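Home | Notebook | Parts list | Older entries
Print this entry | E-mail this entry
Reading time: 4 minutes

2021-03-11

Carrying on from the Garside argument, which I lost on points. The question on the whiteboard is still the same one: can any of this equipment do a chore yet, a real one, the sort you would pay a teenager to do badly? Glenys Heywood wrote "define chore" underneath it and went to lunch.

So, a definition. A chore is a job where the stuff is in the wrong place, you don't know in advance which stuff or which place, and you stop when it looks all right. Carrying a known box from a known spot to another known spot is not a chore, it's a delivery. Deliveries we can do. I have a folder of deliveries. The Skivcombe people have a bigger folder of deliveries and a nicer font.

Picked tidying for today. Books, bottles, boxes, shelves. Reasoning: everybody has these, they don't squash (much), and if one is dropped I don't need a mop. Laundry stays on the list for April, where it has been moved twice already.

Notes on books. A single book lying flat on a smooth top is a miserable thing for two fingers. You can't get under it. A person slides it to the edge with one hand, lets it hang over, and pinches. They do this without noticing, and if you ask them how they picked it up they will tell you "I just picked it up," and look at you with concern. A stack is worse, since the question becomes how many you meant to take. My view is that the gripper should be allowed to take all of them or the top one, and never be asked for the middle. Guron's planner, last version I read through, treats a stack as one tall book. I laughed, then thought about it on the bus and decided it's a fairly good answer.

Notes on bottles. Clear plastic is still a rotten thing to look at through a depth sensor. The cap is the part you can trust, if it has a color. I would like to write into the grasp rules "find the cap, go down from there," and Glenys says that is cheating. I say my grandmother found her glasses by the cord. Open item. Also, a full bottle and an empty one want different squeezes and look nearly alike until you have already committed. Log the grip width on every try, please, including the ones you're embarrassed about. Especially those.

Notes on shelves. Open cubbies I'm in favor of. Doors with small knobs I'm against. A small knob needs a pinch, then a pull on an arc, and the hinge side has to be guessed, and by the time the door is open the fingers are busy holding it and you need another hand for the thing you wanted to put away. Steltemach sent over a long note on doors last year and the useful sentence was the one saying to take the doors off. I haven't had the nerve to suggest that for anyone's house.

Then there's the matter of flat surfaces. Anything with a flat top, at a handy height, gets things put on it. People do it, I do it, and it takes no time at all for a service robot to become a side table.

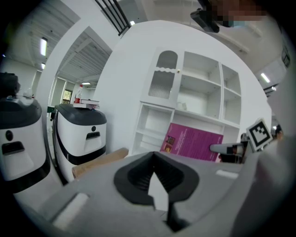

What I'd want from a tidying machine is that it could look at a bottle standing next to some books and know that neither lives there. That is the whole chore, really, and the grasping is the small print. We have 1,938 lines in the grasp log and not one column for "should this be here." Glenys wants to add it as a yes/no. I want yes/no/ask somebody, and I expect "ask somebody" to be by far the most popular, in which case we have built a very expensive way of being shouted for from the next room.

Where that leaves the whiteboard: shop floor, yes, in patches, if the shop floor has been arranged to suit. Household, no. Partial credit for cubbies.

To do:
– new column in the log, settle the wording with Glenys before anyone starts filling it in two ways
– write up the slide-to-edge move for books properly, with the hand positions
– 4 different cap colors for the bottle tries, one of them white to be mean
– check finger rubber for wear, my notes on it are older than I'd like
– reply to Garside. Be nice.
– doors: leave it

Print this entry | E-mail this entry
Previous entry | Next entry | Back to notebook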